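From: Vaughn Achterberg
To: Dotville free flight list
Date: May 21, 2021
Subject: Re: Thermal detector on the Miment, worth building?

Graça Macedo wrote:
> I finished the second Miment last week and fitted the temperature probe
> Armindo described, on the six meter pole with the little readout at
> eye level. Flew five rounds with it. I maxed four of them and I am
> convinced the probe called every one. The needle moved up, I counted
> to ten, I launched. On the fifth round I ignored it and dropped 91
> seconds short.
>
> I also moved the towhook back 3 mm as Ilídio suggested and put the new
> tips on, with the washout increased on the left. I think the whole
> package is a big step forward and I'd encourage people to copy it
> before the Starnemgate meeting.
>
> Graça

Graça, congratulations on the flying, and I mean that. Four maxes with a new airplane is a good day. But I have trouble with nearly everything you conclude from it.

You changed three things at once. New tips, towhook back, and the probe. If the model went better, which of them did it? My money would be on the hook. Three millimeters is a lot on a wing that size, and if you were towing too far forward before (I saw your first Miment in January and it came up the line like a wet sack) then you're getting more height before release. More height hides a lot of bad air.

Then the probe itself. Four rounds where you launched on a rise and maxed, one where you didn't and dropped. What were the other people on the line doing? Madalena flew the same rounds with no probe, just a strip of mylar on a stick, and she tells me she also maxed four. If the air was that friendly between ten and noon, then you could have picked your launches by throwing dice.

I did try to check this properly. I have a logger on a pole that I've been running at our own field whenever I could spare the time. It takes temperature and wind speed once every second. The longest clean file I have is 3,979 samples, and after I threw out the stretch where I had parked my car upwind of it I was left with 3,839. In that file there are plenty of rises of the size you describe. Some of them go with a lull and then a shift in the wind, the way the books say. A good many don't go with anything. Temperature alone, with a slow probe, is a poor guide. Temperature and wind speed together is better, and I'm willing to be talked into that.
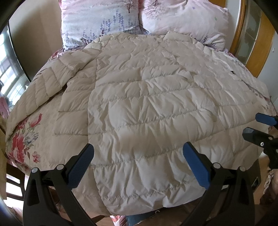 The other thing is the ten count. Where does ten come from? At a walking-pace drift the warm air that passed your pole is a few steps downwind by then, fine. In the kind of breeze we get at Starnemgate after lunch it has gone past you and over the fence. A fixed count can't be right for both. Armindo's original note, if I remember it, said to watch the wind as well and launch when it drops off, and somehow that part has fallen out as the thing got passed along.

On the tips, I'd like to see numbers. How much washout is "increased"? Measured where, and how? I've had two sets of Miment tips through my hands and neither pair matched left to right out of the box. If you steamed yours and eyeballed them, that's normal, we all do it, but then please don't ask others to copy it. Put the panel on a flat board, block up the trailing edge, and tell us the height at the last rib. Same for the balance point. I know Ilídio flies his further back than the plan shows, and he gets away with it because he trims with more patience than I have.

So what I would ask, before anyone goes out and spends money on probes:

Fly it with the old hook position for a session. One change only.

Have somebody else hold the readout and write down what they'd have called, while you launch on feel. Don't look at their sheet until afterward.

Use a stopwatch from release, with the height off the altimeter, so we can take the tow out of it.

If I'm wrong after that I'll say so here and build one. I was wrong about the Hầu timer, as Armindo likes to remind me - I called it a toy, and I now have it in three airplanes.

Unrelated, and for Ilídio: the towline I said I'd bring you is still on the 300 meter reel and I haven't cut it. Do you want one 50 or two? And whoever borrowed my long tweezers at the last building night, I'd like them back before I start on the new stabilizer.

Vaughn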